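Print this page | E-mail this page

Setting Up and Looking After the Suturing Bench

The two-arm bench at Prerwood has a reputation for being moody. It isn't. It is a machine with cables in it, and cables stretch, and people who would never drive a car on a flat tire will happily run an arm with a slack wrist for a whole afternoon and then blame the software. What follows is the routine we use before, during and after a suturing run. It takes less time than arguing about whether you need to do it.

Before you power up

Check that both arms are parked and the emergency stop is pressed in. Wipe the instrument shafts with a lint-free cloth. Look at the wrists under the bench magnifier and turn each joint gently by hand through its full travel. You are feeling for grit and listening for a click. If you find either one, put the instrument in the red tray and take another. Do not put it back in the drawer "for now." The drawer is full of instruments somebody put back for now.

Seat each instrument in its carriage until the latch closes on its own. If you have to lean on it, the drive discs are out of line. Take it out, turn the discs back to their marks and try again.

Release the stop, power up, and let both arms home one at a time. The homing program came from Climgate and is in no hurry. Let it finish.

Setting the pad

Clamp the tissue pad at all four corners, snug but not stretched. A pad pulled tight like a drum will gape at the cut and make every stitch look terrible. Mist it, wait for the surface to settle, then focus the camera on the cut and lock the focus. Turn the room lights down before you set the exposure – the wet surface throws glare, and you want to deal with that once.

Run the registration step next. Touch each closed left jaw tip to the calibration points in the order the screen asks for, then repeat with the right. If the error bar stays yellow, do it over. If it stays yellow a third time, the wrist is slack and you should go back to the top of this page, with my sympathy.

Running stitches

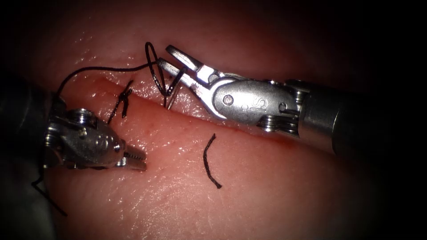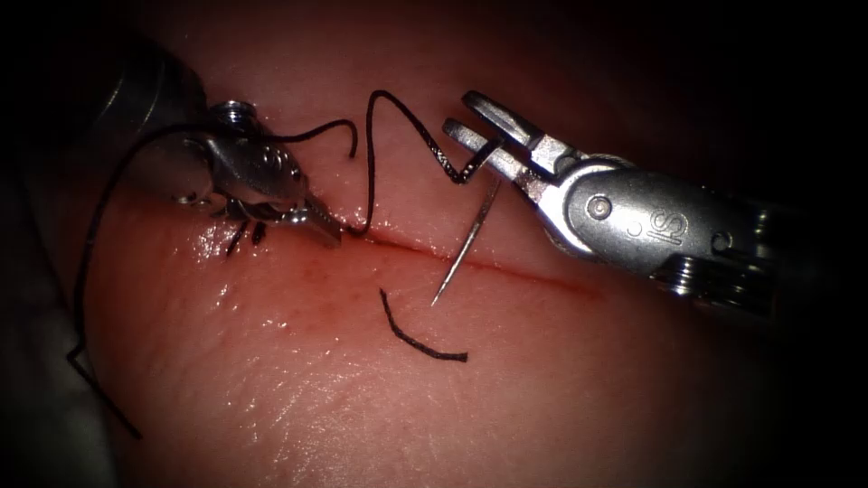
Thread management is where most runs go wrong, and it is mostly a setup problem. Start with a fresh length of suture and lay it out so that it can't catch on the clamps. Hold the needle in the right jaws and bring the left tips in low over the pad. Give the thread plenty of height between the two arms, the way it loops up over the cut in both views, and keep an eye on the part that runs by the left wrist. Thread across a wrist is fine while it stays loose. Once it slides into the joint you will be at the bench with tweezers, and the run is over. Pause the program if you see it creeping that way and back the left arm off slowly before you try to lift anything clear.

Clear up trimmed ends too. A short curved bit of black suture lying on the pad below the cut looks harmless, but the tracker is perfectly willing to believe it is the live thread. Pause, pick it off with hand forceps, resume. Leave the tails on finished knots alone.

If the needle turns in the jaws, resist the urge to raise the grip force. Check the serrations for dried pad residue first. We once spent most of a March chasing a slipping needle through the settings menu before cleaning the jaws with a soft brush, and I would like that March back.

After the run

Drop the needle in the sharps cup before anything else. Park the arms, press the stop, and remove the instruments. Brush the jaws and wrist pulleys, rinse, blow dry, and put one drop of the Medina oil on each pivot. One drop. Extra oil ends up on the next pad, where it shines beautifully and ruins your exposure.

Write the stitch count in the log. Re-tension the wrist cables every 288 stitches, and replace the set at 2513 whether or not they look tired. Spare cable sets are in the Mondard cabinet, bottom shelf. If you take the last one, reorder it that same day.

Print this page | E-mail this page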